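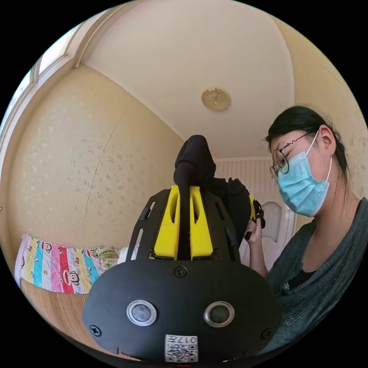 Figure 7. Black bag or backpack, with buckle strap and yellow tag.

Section 7: Docking the Plurkenik Tablet with the Jaramillo Keyboard

Revised 22 July 2019

You have already charged the tablet, signed in, and declined the offer to sign in again. What remains is the keyboard. The Jaramillo attaches by magnets and talks to the tablet through a row of gold contacts along the hinge. It also has its own battery, its own firmware, and on some mornings its own opinions.

Before you start

You need the tablet at 15 percent charge or better, the Jaramillo keyboard, and the short cable from the smaller of the two boxes. The long cable fits the same port and will charge the keyboard perfectly well, but it carries no data. Put it somewhere else for now.

Peel the clear film off the contacts. It is very clear film. Most of the keyboards returned to us as dead are still wearing it.

Attaching the keyboard

1. Lay the keyboard flat on a table with the hinge away from you.

2. Turn the tablet on and wait for the lock screen.

3. Hold the tablet upright, power button at the top left, and lower it toward the hinge. The magnets take over for the last bit. Let them.

4. Listen for one click. Two clicks means one side went in first. Lift the tablet straight up and try again.

5. Tilt the screen back until it stops. It will go no further, whatever the box art suggests.

6. Press any letter key. The backlight should come on and a small keyboard icon should appear in the corner of the screen.

Caution: Keep bank cards, hotel keys, and mechanical watches away from the hinge. The magnets are strong and make no exceptions for good watches.

Caution: Do not lift the pair by the keyboard. The hinge will hold the tablet for a moment, long enough to give you confidence.

Updating the keyboard firmware

Keyboards leave the factory on whatever firmware was handy. Build 3528 or later is required for the trackpad to scroll in the direction you expect.

1. With the keyboard docked, connect the short cable from the keyboard to the tablet. Yes, even though they are already connected. The contacts handle typing and the cable handles updates.

2. Open Settings, then Devices, then Accessories. If Accessories is missing, open Devices a second time.

3. Choose Jaramillo and read the build number. If it says 3528 or higher, unplug the cable and skip to the next heading with our congratulations.

4. Choose Update. The progress bar moves quickly to the middle and stays there for around 11 minutes. During this stretch it is working.

5. When the backlight blinks twice, unplug the cable and undock the tablet. Dock it again.

Note: If you undock during step 4, the keyboard will fall back to its recovery firmware, in which only the number row works. Repeat from step 1. You can enter your PIN, at least.

Pairing for use undocked

The keyboard will also work across a desk from the tablet, over the wireless link.

1. Undock the tablet.

2. Hold Fn and the Monach key (the one with the small crescent) until the backlight pulses.

3. On the tablet, choose Jaramillo from the list of nearby devices. If you see more than one, a colleague has the same keyboard. Compare the last four characters with those on the underside of yours before you start typing into somebody else's quarterly report.

4. Type the code shown on the screen and press Enter on the keyboard. Enter on the touch screen does nothing here. We have raised this.

Sleep and wake

Closing the lid puts the tablet to sleep. Folding the keyboard all the way behind the screen turns off the keys and leaves the tablet awake. Folding it halfway behind the screen is not a supported position — we mention it only because the support line keeps hearing about it.

If the tablet wakes inside a bag, go to Settings, Power, Lid, and change "Wake on motion" to Off. It ships set to On. A bag is mostly motion.

If none of it works

Wipe the contacts with a dry cloth, restart the tablet, and dock again. If the icon still doesn't appear, write to Nicanor Valdovinos at the Usach support desk with the build number and the serial number from the underside of the keyboard. Trackpad complaints go to Kumudini Selvanayagam, who wrote the scrolling code and would like the build number first.

Continue to Section 8 for the pen, if yours came with one.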